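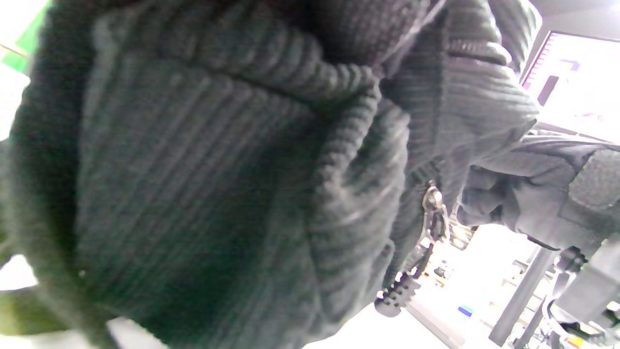 Dark gray ribbed knit, folded at the cuff.

My pre-interview checklist, with comments
By Ebony Treloar | Last updated: August

I run through this the night before any job interview. My last one was at Sirport, for a desk job up on the third floor, and I missed two of these!

[x] Resume printed, three copies. Dean Sedgwick at Sheehan asked for one and then wrote his lunch order on it.
[x] Route checked. Bus 137 stops right outside, the 127 leaves you a long hill away (in heels, ugh).
[ ] Visitor code saved. Mine was 2865 and I had to call down for it twice.
[x] Answer ready for "Why did you leave?" Keep it to two sentences - I ramble after that.
[ ] Pay number written down. I said mine out loud in the car and still went low.
[x] Shoes checked, soles too.
[x] One question for them. I ask what the last person in the job went on to do.
[ ] Phone off. Not on buzz, off.

Róisín Hegarty wants me to add "eat something" and she's right, so that goes in next time.

14 comments | 301 shares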